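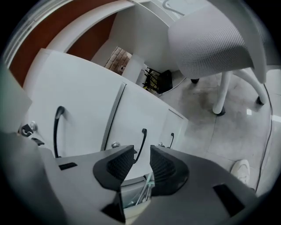

手持夹爪,指垫张开,对着白色柜门。

首页 | 工作记录 | 设备 | 备件 | 检索

手持夹爪 2 号 维护记录
8月26日 星期四

上午做例行保养。上次全拆是二月,之后只换过指垫。这次的问题是合拢偏左,右指到位时左指还差一点,空夹时有轻微的咔嗒声。

先拆外壳,四角螺丝没有滑牙,左后那颗偏紧,装回去时别用电批。导杆上积了灰和一点胶屑,无尘布蘸酒精擦净,晾干后上薄油。油用 Falix 那管,Dremine 的太稠,冬天发涩,别再拿错。

咔嗒声来自回位弹簧的座,座圈松了。备件盒里有 Begović 的座圈,编号 1009,换上后声音没了。旧件留在盒里,贴了标签,暂时不扔。

指垫用牙刷顺着纹路刷,不要用溶剂。左右磨损差不多,还能用。偏左的原因是连杆调节螺母退了半圈,拧回去,点了螺纹胶。

下午重新查标记块。
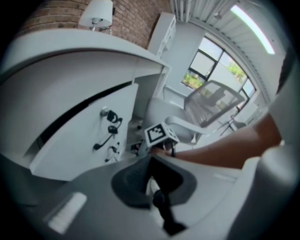 标记块底座用手推不动才算合格,今天第一次推有轻微晃动,紧了底座两颗螺丝后正常。标记面只用干布擦,棱角有没有磕碰也要看一眼,翘边就整块换,不要补胶。底座动过,外参必须重标,旧的标定文件已改名加 old,别再加载。

标定按 Prolstead 项目的流程走,采 40 组姿态。第一遍有 2 组残差偏大,都是转腕太快造成的,删掉补采后通过。动作放慢,每个姿态停稳再记,手不要遮住标记面。

张合测试:连续开合,听声音,看两指是否同时到位。没有再偏。镜头用气吹吹过,没有擦。

待办:
- Begović 座圈只剩一个,下单时顺带补螺纹胶
- 1 号夹爪的调节螺母也查一下,估计同样会退
- 保养表里加上“标记块底座推查”一项
- 牙刷用完放回工具盒上层,不要和酒精瓶放一起

明天先用 2 号录几段短的,回放看轨迹有没有跳点,没问题再交给白班用。

设备维护组内部记录 | 联系:设备间分机 | 版权所有 | 返回顶部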